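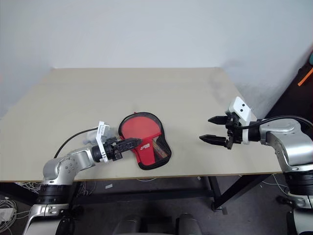 A light tabletop against a plain white wall.

How to Look After Your Table Tennis Rubber

I put off learning this for years! I played twice a week at the rec center in Olville, wiped my paddle on my shorts, tossed it in the trunk, and wondered why my serves had stopped spinning. Then Guadalupe Valdovinos let me hit with hers, which was the same model and older than mine, and the ball practically climbed off it. She'd been cleaning it after every session. It takes five minutes, and I've come to really love doing it.

These steps are for smooth (inverted) rubber, the kind on most paddles sold today. Pimpled rubber needs a soft dry brush and very little else.

What you'll need

Clean water, or a foam rubber cleaner
A soft sponge (no scouring side)
A lint-free cloth
A pair of protective film sheets
A paddle case
Edge tape, if yours is peeling

Step 1: Check the surface first

Tilt the paddle under a lamp. Dust shows up as a gray haze, and you'll usually find the worst of it in the middle, where most of your shots land. Look for shiny patches too. A shiny patch that won't come clean is wear, and no amount of scrubbing will bring it back.

Roll a ball across the rubber with a light press of your palm. Healthy rubber grabs it. I do this before and after, mostly for the fun of feeling the difference!

Step 2: Dampen the sponge

Wet it, then squeeze it hard. You want it barely damp. Water that runs down into the edge can get between the rubber and the blade, and wood that soaks it up may swell. If you're using foam, a blob the size of a grape covers one side.

Please skip dish soap, window spray and rubbing alcohol. I tried alcohol once and the rubber went dull and slick within a few weeks.

Step 3: Wipe from the handle to the tip

Long, gentle strokes, all in the same direction, turning the sponge to a clean part as you go. Going in circles just moves the dirt around. Do one side, then the other, and don't forget the strip right above the handle where your finger rests — sweat and skin oil collect there.

Step 4: Let it air dry

Pat it with the cloth and stand the paddle on its edge in the shade. Keep it off the radiator and away from the hair dryer. I give mine 13 minutes, the length of the podcast segment I listen to while I tidy up.

Step 5: Cover it and put it away

Lay the film on from the handle end and smooth it upward with your thumb, pushing out the bubbles. Then into the case it goes. A shaped case with a full zipper keeps dust off nicely, and a clear window lets you see which paddle you've grabbed.
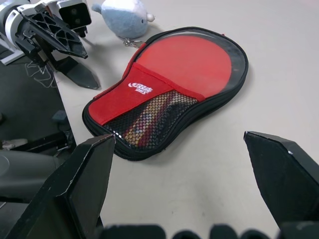

Step 6: Store it somewhere mild

A closet shelf is great. A car in July is terrible. Damián Cuevas at our club keeps his room at 65 degrees and swears by it, but any spot where you'd be comfortable in a sweater will do. Don't stack heavy things on top of the case.

When to replace the rubber

If the ball slides in the roll test even right after cleaning, it's time. Crumbling edges are another sign. I play enough to change mine every March, and a casual player can go much longer. New sheets can be glued to your old blade, so keep the blade if you like how it feels — I've had mine through three sets of rubber and I'm still not tired of it!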